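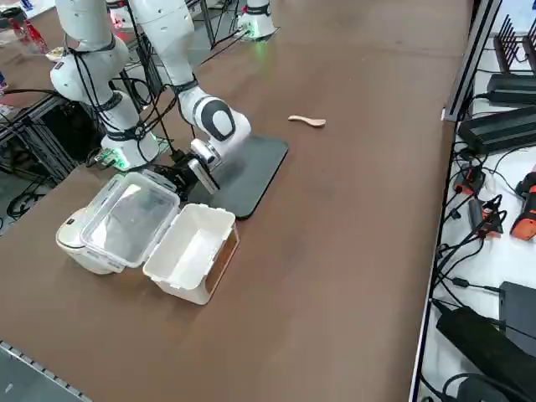 Boxes, lids and one long brown table

Wednesday, January 22, 2020

Quick one tonight, dinner is in the oven and I have 9 minutes.

Lunch boxes. Finally sorting them. Had a drawer full of tubs with no lids and lids with no tubs, you know the drawer. So everything out, matched up, anything without a partner gone. Took most of Sunday morning and I was in a foul mood by the end of it.

What I've kept – the ones where the lid is hinged on to the box. That's the rule now. White box, clear top, lid stays put because it can't go anywhere else. I can see what's in it without opening it and finding August's rice salad. The Fadar ones were nice but the lids were separate, so off they went to my sister's. The two Finura ones I'm keeping for soup, they don't leak. Well, one doesnt.

Washing up: lid open, upside down on the rack overnight. Don't shut them damp, they smell.

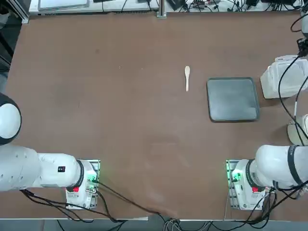

Cutlery next, and I'm being just as mean about it. One spoon per lunch box and the rest live in the kitchen drawer. I don't want metal ones rattling about in my bag all the way to work, so it's plastic, like the little cream spoon out on the table there. Small enough to go in a lunch bag, and pale, so it shows up on brown wood or whatever the table is meant to be. The square grey tray is the sort of thing I'd like for the worktop too, somewhere to dump spoons and lids while I'm packing. Saw one in the Erholm sale and dithered, then went back and it had gone. Typcial.

Still to do: flasks, the freezer tubs, and that bag of about 40 clips I bought for no reason at all. Might get to the flasks at the weekend.

Oven's beeping, got to go.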